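# Wenn der Greifer nicht loslässt

Am Versuchsstand Hernus wurde im Oktober ein Schutzhalt ausgelöst, der die Abteilung Robotik der Firma Eria bis heute beschäftigt. Ein Greifer hatte eine Stoffkante gefasst und öffnete sich auf den Befehl der Steuerung hin nicht. Der Arm setzte seine Bahn noch 15 Millimeter fort, bevor die Kraftüberwachung ansprach. Verletzt wurde niemand, am Gewebe entstand ein Riss.

Die Auswertung umfasste 3.451 protokollierte Greifvorgänge. In einigen 50 Fällen meldete der Greifer »offen«, obwohl die Finger noch unter Last standen. Ursache war nach Feststellung der Prüfstelle Bonero ein Grenzwert, der für starre Werkstücke festgelegt und beim Wechsel auf textile Oberflächen unverändert übernommen worden war. Das Gewebe gab nach, der Motorstrom sank, und die Steuerung wertete dies als vollzogene Freigabe.

Besonderes Gewicht misst der Prüfbericht dem gemeinsamen Arbeitsraum bei. Beim Umgang mit gepolsterten oder bespannten Teilen greift häufig ein Mensch in denselben Bereich, in dem sich auch der Arm bewegt. Die Meldung der Steuerung darf in dieser Lage nicht als alleinige Grundlage für die nächste Bewegung dienen.

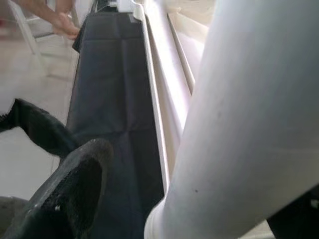
## Geänderte Vorgaben

Für den Versuchsstand gilt seither eine überarbeitete Betriebsanweisung. Die Fingerstellung wird über einen zweiten, unabhängigen Messwert bestätigt. Fehlt die Bestätigung, verharrt der Arm in seiner Position und muss von Hand freigegeben werden. Der neue Grenzwert wurde in 1.450 Wiederholungen geprüft; eine falsche Freigabemeldung trat dabei nicht auf.

Offen ist die Übertragung auf ältere Anlagen der Baureihe Mai, deren Greifer keinen zweiten Messeingang besitzen. Bis zu einer Entscheidung bleiben sie auf starre Werkstücke beschränkt.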